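Nulley play kitchen set: corn, mixing bowl and lidded pot

Reviewed by Yee-man Liu

The Nulley set is sold in parts, and this review covers three of them: the toy ear of corn from the vegetable pack, the large stainless steel bowl, and the mint-green pot with the glass lid. I bought all of them from Hotdale in August. The comparison pieces are from the Alelano wooden range, which I have used for longer.

The corn is the best-made item. The kernels are molded as separate rounded beads in vertical ridges, and they give small fingers something to grip. The color is a strong golden yellow and has held up to a mild dish soap. The mold seam is low and has no sharp flash on it. My one complaint is the top, where several ridges bulge. The cob will not stand on that end.

The bowl is a plain piece of polished steel with a formed rim. The polish is even, and it shows fingerprints within minutes of being wiped. Dropping the corn in from elbow height makes a dull ring and leaves no mark. For sorting games the size is generous, and a full vegetable pack fits with space left over. 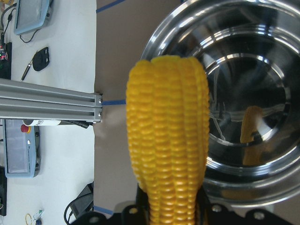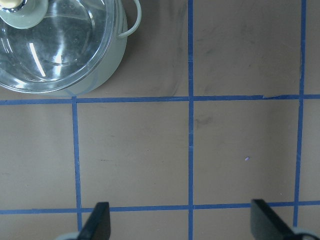

Play food and cookware

The pot is where the money goes. The body is pale mint green, the loop handle matches it, and the lid is clear glass with a pale green knob and a small cream cap. A glass lid is a real advantage in play, as a child can check the contents without lifting it. It is also the heaviest part of the set and the only one I put away between sessions. For children under 3 I would keep the pot and leave the lid in the cupboard.

Fit between lid and rim is good. There is slight side-to-side movement and no rocking. The knob loosened once in the first month and was retightened by hand. Handle clearance is enough for an adult finger and more than enough for a child's.

Surface matters more than I expected. Both the bowl and the pot slide on a bare tabletop. On a matte tan sheet they stay put. Blue masking tape in a grid makes a cheap sorting board, one item per square, and it peels off cleanly if it is not left down all summer. Lay each strip in one piece if possible. Joins tend to step.

Packaging was an Odukoya carton with paper fill, nothing broken. The printed care sheet is brief and does not mention the lid at all.

Score: 70 out of 100. Points lost on the care sheet, the loose knob and the price of the pot.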